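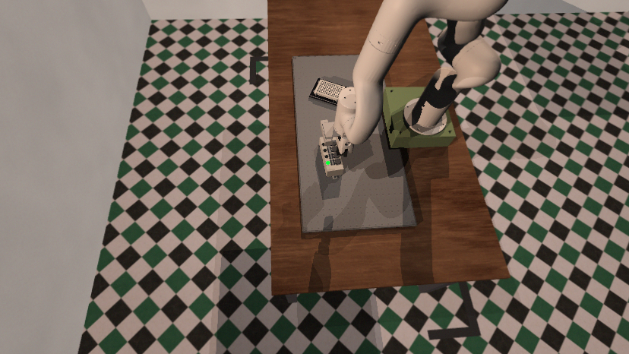

Looking After a Timber Tabletop (Without Making It Your Whole Weekend)

Posted August 4, 2022 in Workshop & Home

I love a timber table. I love the grain, I love the way it goes a deeper colour over the years, and I even love a few of the dings. What I don't love is that grey, thirsty look a top gets when it's been wiped with the wrong stuff for too long. Ours looked like that in January and it now looks gorgeous, so I've written down everything I did, plus the bits readers have sent in since the last workshop page went up.

Find out what finish you've got

Do this before you buy a single thing. Put a drop of water somewhere out of the way, under the lip or near a leg, and leave it for a few minutes. If it sits up in a neat bead, you've most likely got varnish or polyurethane, or a healthy coat of wax. If it sinks in and leaves a dark spot, the top is oiled and overdue for more, or it's bare.

For the next test, dab a cotton bud in metho and rub a hidden patch. If it goes sticky, that's shellac. Stop there and be gentle! Shellac hates alcohol and hates heat, and a hot mug will mark it in no time.

Everyday cleaning

Warm water, a tiny squirt of dish soap, a cloth wrung out until it's barely damp. Wipe with the grain, then go straight over it with a dry tea towel. I used to spray the surface directly and I've given that up, as the spray finds every join and sits there. Spray the cloth.

Skip the vinegar on oiled timber. It's brilliant in the kettle and wonderful on shower glass, but it dulls oil over time. Skip the silicone polishes as well, particularly if you ever plan on refinishing. Silicone gets into the pores and your next coat of varnish comes up in little craters (ask me how I know).

White rings and black rings

These are two different problems. A white ring is moisture caught in the finish, and it's nearly always fixable. Lay a clean cotton cloth over it and run a warm iron across for a few seconds with the steam off. Lift, look, repeat. I've had rings vanish on the second pass and it's so satisfying that I went hunting through the house for more.

If the iron doesn't shift it, rub in a little plain mayonnaise or petroleum jelly, leave it overnight, and buff it off in the morning. Yes, mayonnaise. It's the oil doing the work, so any cheap jar will do.

A black ring has gone through the finish and into the timber. Often it's from a wet steel tin reacting with the tannins. You'll need to sand back and use oxalic acid, which is sold as deck cleaner or wood bleach. Wear gloves and glasses, work outside if you can, and rinse it well. Treat the whole top so you don't end up with one pale circle in place of the dark one.

Dents

A dent is squashed fibre, and squashed fibre can swell up again. On bare or oiled timber, put a few drops of water in the dent, lay a damp cloth over it, and touch it with the tip of a hot iron. It hisses, it steams, and the dent comes up while you watch. Best trick in the shed! Gouges are another matter, because the fibre is gone, so those want filler or a bit of affection.

Re-oiling, start to finish

1. Clear the table and clean it. Let it dry overnight.
2. Sand lightly with the grain. I go over ours with 180 grit and finish on 240.
3. Vacuum, then wipe with a tack cloth. Check it with a torch held low and sideways, which shows up every scratch.
4. Pour out a small puddle of oil and spread it thin with a lint-free rag. Thinner than you think.
5. Leave it for the time on the tin, then wipe off every bit that hasn't soaked in. Leftover oil goes gummy and never quite forgives you.
6. Let it cure, then do it again. Our top had 4 coats in total, which was generous, but it really was parched.

One serious note on rags. Oily rags can heat up by themselves and catch fire, even in a bin, even hours later. Lay them flat outside to dry, one layer thick, or drop them in a metal tin of water with the lid on. Please don't scrunch them up and leave them on the bench.

Protecting the top while you use it

If the table gets used for projects, put something between the work and the timber. A cutting mat is lovely for craft. For glue-ups I lay down baking paper, which peels off dried PVA beautifully. For heavier work a sheet of hardboard is cheap and you can flip it when one side gets horrible.

Stick felt dots under anything that stays put, like a lamp or a heavy vase, and replace them every year or so – once they're worn they pick up grit and turn into sandpaper. Lift rubber feet off now and again too. Some kinds of rubber react with the finish and leave a sticky shadow.

Move things around a bit as well. Sunlight changes timber, and if the same placemat sits in the same spot all summer you'll have a rectangle there for ages.

A few from readers

A reader in Plostton keeps an old sock over one hand for waxing, and I've copied the idea. No fingerprints, and no hunting for the rag.

Another rubs a cut walnut over light scratches. It works best on darker timbers, and it's useless on pale ones, but what a delightful way to spend ten minutes. (Not if anyone in the house has a nut allergy, obviously.)

And for drawers that stick, rub a candle stub along the runners. Up to 50 cents' worth of candle and the drawer glides like new.

Next time I'm having a go at wobbly chairs, so if you've got a good fix for a loose rung, send it through!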